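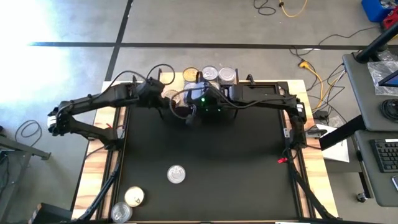
Both arms on the can-sorting table, with three cans on the near left part of the surface.

I've had a few people in the shared workshop ask how I got two arms working over one table without them tangling themselves up, so I finally sat down and wrote out my setup. I call the build Clenell (after the street the workshop is on), and its whole job in life is to pick up cans and group them at the far edge of a table. It took me way longer than I'd like to admit, and most of that time went into boring things like rails and cables. Which is what this page is mostly about!

Step 1: Build the table first

Please don't start with the arms. I did, and I had them clamped to a wobbly desk for most of March, wondering why my taught positions kept drifting. You want a heavy table and a rigid border. Mine has metal rails with slanted struts on both sides, and it's the struts that finally stopped the shake. Tighten everything, lean on each corner, then tighten it all again.

Go with matte black for the work surface. Can lids are basically little mirrors, and a shiny tabletop makes that twice as bad for whatever vision software you're running. I'm using a small package called Kovero, version 2, and it went from guessing to mostly right once I swapped the surface.

Step 2: Mount the arms facing each other

Put one base on each side, left and right, so the arms reach inward. Before you bolt anything down, hold each arm out by hand (power off!) and see where the two grippers meet. You want that shared spot to land where the cans are going to end up. For me that's the far edge, top center.

Mark the base positions on the wood with a pencil. If you ever have to take an arm off, and you will, you'll be glad of the marks.

Step 3: Give the cables more slack than looks sensible

I pulled mine nice and snug the first time and popped a connector on the very first full reach. Now I let them hang in big loops near the wrist and along the forearm. It looks messy, and it works. Move each joint slowly to both ends of its range and watch the cable the whole way. If it goes tight anywhere, add slack and start over.

Keep the power side on the floor, off to one side of the table. Mine is still a bit of a bird's nest over by the desk – do as I say and all that.

Step 4: Teach the pick

Start with one can, standing by itself, with nothing within a hand's width of it. Close the gripper, lift a little, set it back down. Do that until you're bored.

Then move a second can right up next to it. This is the hard case, and it took me more than 171 tries before I trusted it. What helped was coming straight down from above and opening the gripper only as wide as it needed. Ring-pull lids catch on fingertips, so grab the side of the can, below the rim.

Step 5: Take turns at the far edge

The two grippers end up very close together back there, so I added a simple rule to the script: one arm has to back out before the other goes in. The Daltby forum is full of clever ways to run both at once, and maybe I'll get to that. For now, waiting costs me 3 seconds a can, and I can live with it.

Fill the back row first, then work forward. If you do it the other way around, the arms have to reach over cans you've already placed, and you'll be chasing them across the floor.

If a can tips over, stop the run and stand it up by hand. I haven't written a recovery routine yet. The script is called colombo.py, and the speed limit is on line 217 – leave it low until you've done a whole table without a bump.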